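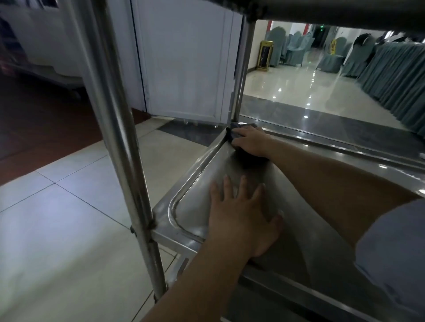
El estante de abajo, antes de abrir las puertas.

La jornada de puertas abiertas de Histis empezaba a las cinco y a mí me habían dado el carro. Tenía que limpiarlo entero, también el estante de abajo, porque encima iban a poner el brazo Kamolrat y la gente se agacha a mirar los cables.

Pasé el paño por las esquinas, donde la bayeta de siempre no llega. El salón ya estaba montado, con las mesas vestidas de faldón. El cartel amarillo de suelo mojado seguía entre las sillas.

Vinieron unas 900 personas, según la puerta. Yo vi a las que cabían delante del carro. El técnico de Mumard explicó que el brazo había repetido el mismo movimiento 2838 veces sin un fallo. Luego lo puso en marcha. El brazo cogió un vaso, lo levantó, esperó y lo dejó en el mismo sitio. La gente aplaudió. Un niño preguntó si sabía fregar.

—Todavía no —dijo el técnico—. Quizá en noviembre.

El niño me miró a mí, que estaba junto a la puerta con el cubo. Le dije que en noviembre yo cumplía 20 años en la casa. Me preguntó si me iban a aplaudir y le contesté que me daban una comida.

A las ocho desmontaron. El técnico tenía prisa, la furgoneta de Cadeck esperaba en el muelle, y se llevaron el brazo en su caja. En el estante de arriba quedó un cerco de agua y en el de abajo, huellas de dedos, muchas, de niños casi todas.

Saqué otro paño limpio. Cuando me agaché vi que el niño se había dejado el folleto en el suelo, doblado en forma de avión. Lo guardé en el bolsillo de la camisa y seguí por la esquina del fondo.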